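I'd been meaning to get over to the Studby open house in Mondport for ages, and in March I finally went! It's mostly a simulation outfit, so the robot (they call it Lira) does its chores in a made-up room on a computer. I got there at 9, found the coffee, and parked myself next to the big screen.

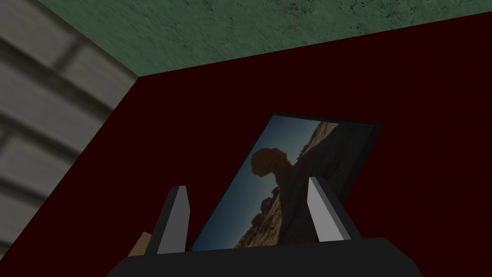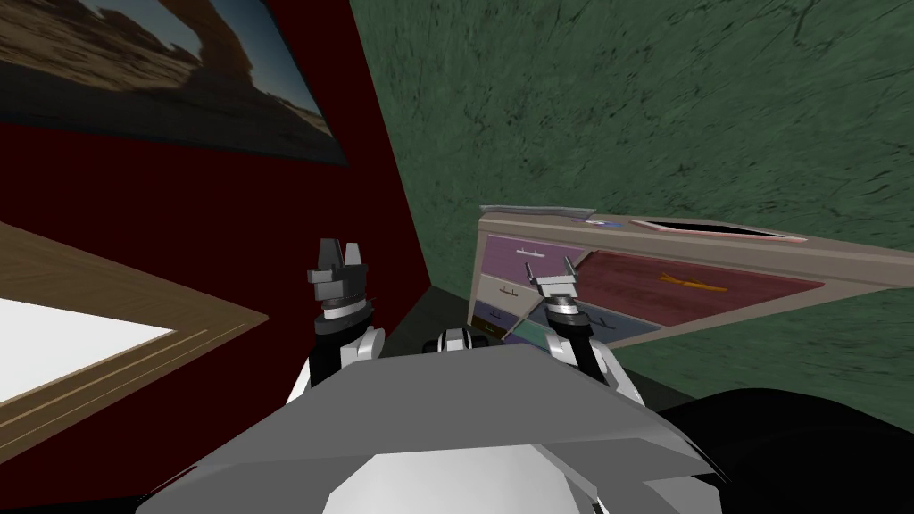
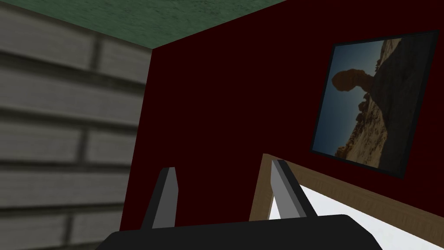 Views from inside Lira's practice room.

The talk I'd come for was about drawers. I have a long grudge against the ones in my own kitchen, so I was all ears. Putting drawers of different colors on one cabinet, like the purple and teal ones in the middle view, makes it much easier to shout "no, the purple one!" at a screen – and yes, we shouted. The presenter told us they'd set up 670 practice runs for that week alone, and that a run gets 50 seconds before it resets. I'd need longer than that to find my can opener.

After that we got 10 minutes each at the controls, using the Babaei hand grips. They're lighter than I expected, and my wrists still ached by lunch. I'm already signed up for the next one, and I'm bringing my own mug this time (the paper cups were tiny).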